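Play Table Helper (part-time) – Gikurar Family Room

Gikurar is looking for a friendly, patient person to look after the pretend-kitchen table in our family room on Rudd Street. It is a small job in a small place, but the children who come to us think of it as the most important job in the building, and on a busy morning we are inclined to agree with them!

You would be setting out the toy food and dishes before each session, keeping an eye on things while families are here, and washing, sorting and putting everything away afterward. We own 226 pieces at last count, and they do wander – the fruit especially. If you are the sort of person who enjoys finding the right lid for the right pot, and who can be served the same bowl of soup nine times and still say thank you, we would love to hear from you.

The position is 4 mornings a week, 5 hours each, starting in May. There is some kneeling and a fair amount of carrying, though nothing very heavy. Experience with young children is a real plus, but we have had wonderful helpers who came to us from restaurants, shops and, in one case, a school bus. You will work alongside Ustyna Hordiienko, who set up our first play table and still has firm opinions about which basket the vegetables belong in. She will show you the ropes during your first two weeks, and both of those weeks are paid.

The table itself is plain and white, with plenty of room to spread out a plate, a bowl and a good lunch's worth of groceries. 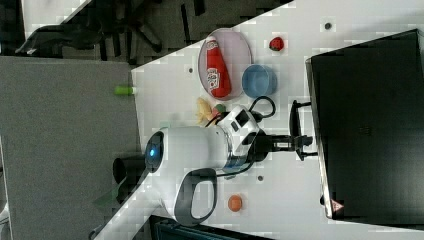 Ketchup on the plate, blue bowl beside it, strawberry for dessert.

To apply, please write a page or so about yourself and leave it at the front desk, marked for Tamara Antoniuk, by 06/04/2019. A typed résumé is fine too, but we do like a letter – tell us what you used to play as a child, if you remember. Tamara reads every one and will call you either way.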